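Chapter 8
Glare and Reflected Light in Interior Spaces

8.1 Scope

Chapter 7 treated illuminance on the working plane. Lighting designed to that quantity alone can meet its target and still be unsatisfactory, as the luminance of a surface depends on its finish and on the position of the observer. The present chapter deals with specular reflection — its geometry, its measurement and its control. Source luminances of up to 3000 cd/m² are assumed in the worked problems.

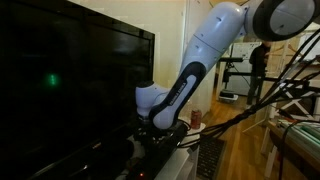
Reflections are classed as diffuse, spread or specular. Matte paint approximates the first, brushed metal the second. A television that is switched off is a common case of the third: the dark glossy panel shows only faint grey reflections near the top right and a small, blurry green glow on the left, while a long whitish streak lies across the lower edge. Contrast between streak and background is high, and displacement of the observer alters its position. The Rekholm method (Section 8.3) treats such streaks as secondary sources.

Readers should be familiar with the cosine law and with the colour notation of Chapter 2. Problems 1 to 24 require no instruments.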